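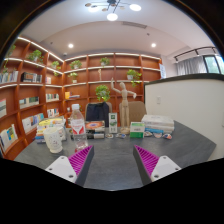
Table top in dark gray, with books, a speckled cup and a jointed wooden mannequin.

Tametgate Table, Dark Gray

The Tametgate is a plain work table for a home office, a studio corner or a spare room. It has a flat top, four straight legs and no drawers. The top comes in one color, a dark gray with a faint streak running through it, so it doesn't look like a painted board when the light comes across it.

We sell it as a desk, but a lot of customers buy it for drawing, sewing or homework. Books stack flat on it, and a cup and a water bottle can sit beside them and still leave a clear space at the front to work in.

Size

Top: 60 inches wide by 30 inches deep
Corners: square, with the edges lightly eased
Weight limit: 100 pounds, spread across the top
Seats: one comfortably, two side by side for short jobs

The depth is the measurement people ask about most. At 30 inches you can keep a row of things along the back and have room in front for a sketch pad or a laptop. If you draw from a mannequin or a small still life, set it toward the back and it will be far enough away to see whole without getting up. If your room is narrow, measure from the wall to where your chair will go before ordering. Allow space to push the chair back as well.

The top

The surface is smooth and will take a pencil and a single sheet of paper without the streaks showing through in your line. It is sealed on the upper face and on all four edges. The underside is sealed too, but it is not color matched.

Dark gray hides pencil dust and most ink marks. It shows pale dust more than a light table would, so expect to wipe it more often if you work with chalk, plaster or erasers that crumble.

Use a coaster under hot cups. The seal will stand up to a warm mug for a short time, but a pan or a kettle straight from the stove will leave a ring that does not come out. Cut on a mat. A craft knife will go through the finish.

Color match between tops is close but not exact. If you are buying two tables to stand end to end, order them together and put a note in the comments box at checkout. We will pick two from the same batch when we have them.

Legs and frame

The frame is steel, powder coated in black. Each leg has a screw foot that turns by hand to level the table on an uneven floor. There is a rail along the back and one at each end. The front is open, so there is nothing to hit your knees on.

Felt pads are in the hardware bag. Put them on before you stand the table up if you have a wood floor. They are not needed on carpet.

Assembly

The table ships in one flat carton. You will need a Phillips screwdriver, which is not included. The hex key is in the bag with the bolts.

1. Lay the top face down on the carton or a blanket.
2. Fit the back rail and the two end rails with the bolts finger tight.
3. Attach the legs.
4. Go around again and tighten everything with the hex key.
5. Turn the table over with a second person and level the feet.

Please don't drag it by the top once it is loaded. Clear it first and lift from the end rails.

Care

Wipe with a damp cloth and dry it. A drop of dish soap is fine for greasy marks. Do not use scouring pads, bleach or furniture polish, which leaves a film that smears under paper. Rubbing alcohol on a cotton ball will take off most marker, but try it on a back corner first.

Check the leg bolts after the first month and then whenever you move the table.

Goes with

Truvari monitor shelf. Stands at the back of the table and has a slot underneath for flat books and folders. Black only.

Ondieki bookends, pair. Steel, with a rubber base. Useful if you keep thick books upright. Large ones are better laid flat in a stack at one end.

Stirnbridge desk lamp. Clamps to the edge of the top. The clamp fits the Tametgate without an adapter.

The items on the table top in the photo are not included and we do not stock them.

Shipping and returns

Orders ship from our warehouse within 9 business days. The carrier will bring the carton to your front door. Carrying it upstairs is not part of the standard rate, but you can add it at checkout in most areas.

You have 30 days from delivery to send the table back. It needs to be taken apart and packed in its original carton with all the hardware, so keep the carton until you are sure. We take the return freight out of the refund unless the table arrived damaged or we sent the wrong item.

If a part is missing or a leg is bent, send us the number printed on the side of the carton and we will mail the part at no charge. You don't need to return the whole table for that.

Changes to this page

The leg bolts were changed to a longer size in July. If you have an earlier table and need spare bolts, tell us when you bought it so we send the right ones.

Page updated Tuesday, October 20, 2026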